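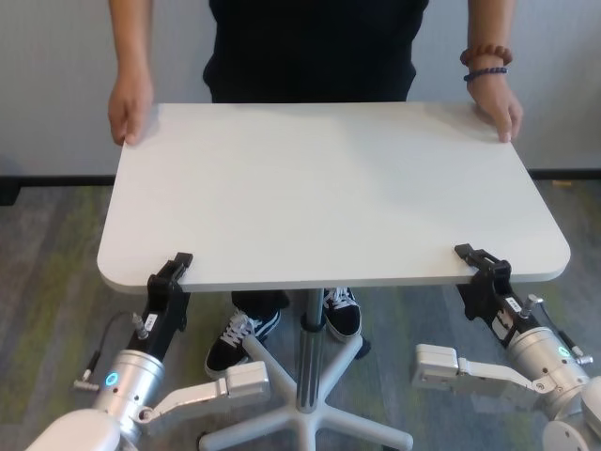

Open day at Pietrzak, February 2020

Pietrzak makes small tables on wheels. They also make a few stools and one footrest, but tables are what the building is for, and I went to the open day to see them before we order for the new reading room and the two treatment rooms upstairs.

The works is at the far end of the Cida industrial park. The bus stops at the main gate and from there it is a fifteen minute walk with no sidewalk for the last part. Parking was easy. Sign-in was at a side door, and visitors were given a floor plan and a pair of foam earplugs, which we needed only in the cutting shop.

Elin Bowen from the sales office took the morning group. There were two stops in the production hall, then the assembly area, then the showroom, where we were left to ourselves until lunch.

The cutting shop was mostly panels in stacks. The tops come in as large sheets, get cut to size, and then go to a second machine that rounds the corners. I asked about the corner radius, as our present tables have square corners and people catch their hips on them. They offer two radii. The bigger one costs slightly more and takes a little off the usable surface. I would take the bigger one.

Tops are finished in matte white as standard. Gray and a pale green are available with a longer wait. The green looked better on the sample card than it did on a full table. Gloss was dropped from the list last November after customers complained of glare from ceiling lights.

Assembly was the most useful part. The single-column model, sold as the Tumance, has a silver metal column on a white star base with five spokes and a caster on each. Visitors were allowed to build one. The casters push into the spokes by hand, the column drops into the base, and the top goes on with four screws from underneath. It took me longer than it should have, mainly from lining up the screw holes. A second person to steady the top helps a lot.

There are two fixed heights for the Tumance, 67 and 71 cm, and an adjustable version. I sat at both fixed heights on an ordinary office chair. The lower one was fine for writing and too low to get my knees under comfortably. The higher one suited me better. With the adjustable version you don't have to choose, but the lever is on the right side only and Elin said there are no plans for a left-hand one.

How they move: easily on hard floor, less easily on carpet. In the showroom there is a strip of carpet laid down for this, and the table tended to stop at the edge of it. Lifting it over by the top works. Moving one with a hand at each end of the top is steadier than pulling from one side, where the base swings around. Feet are something to watch, as the spokes reach out a fair way and sit close to the floor. I bumped mine twice.

They will stand with a laptop and a cup on them without any trouble. Leaning hard on one corner makes the top dip a little. That is normal for a table on one column, and the two-column model, the Fludavent, hardly moves at all. The Fludavent is heavier, though, and its base will not go under our armchairs. I measured.

Przemysław Makowska runs the repair bench and had a row of returned tables to show. Most had worn casters. Some had chips at the edge of the top, where they had been pushed against a door frame. Casters can be ordered singly and swapped without tools. Tops can be replaced too, but the old screw holes have to match, and on the earliest models they don't. Check the sticker under the base before ordering.

Lunch was soup and rolls in the canteen. Coffee was free all day.

Prices: the open day sheet gave 2,237 for a set of ten in the fixed height and 2,420 for the same set with the larger corners. Delivery is extra and they bring them flat in cartons. The adjustable version is priced on request and I have asked for a quote.

I brought back the sample card and two catalogs. One catalog is in the staff room and the other is on my desk.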